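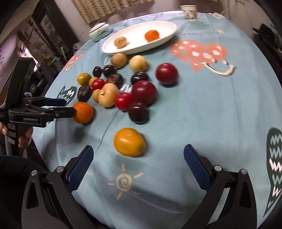 Clandora Study Looks at Early Detection of Kidney Disease

The Tanner Institute has released the first results of a two-year screening study intended to show whether a simple home urine test can identify kidney disease before symptoms appear.

The study, known as Clandora, enrolled around 2,000 adults between the ages of 40 and 75 through primary care offices in the Rokarow area. None had a prior diagnosis of kidney disease. Each participant received a test kit by mail and returned a sample to the institute's laboratory within 24 hours of collection.

Of those tested, 154 had raised levels of protein in the urine and were invited to a follow-up visit. To date, 96 have completed that visit, which includes a blood test and a blood pressure check. Participants whose results call for treatment are referred to their own physicians.

The institute cautions that a single raised reading does not confirm disease. Exercise, fever and infection can all affect the result — a second sample is needed in every case.

The research team will present its findings to member clinics on 8/10/21. A full report, including cost estimates, is being prepared for publication.

Members who wish to attend the presentation should register with the Emum office.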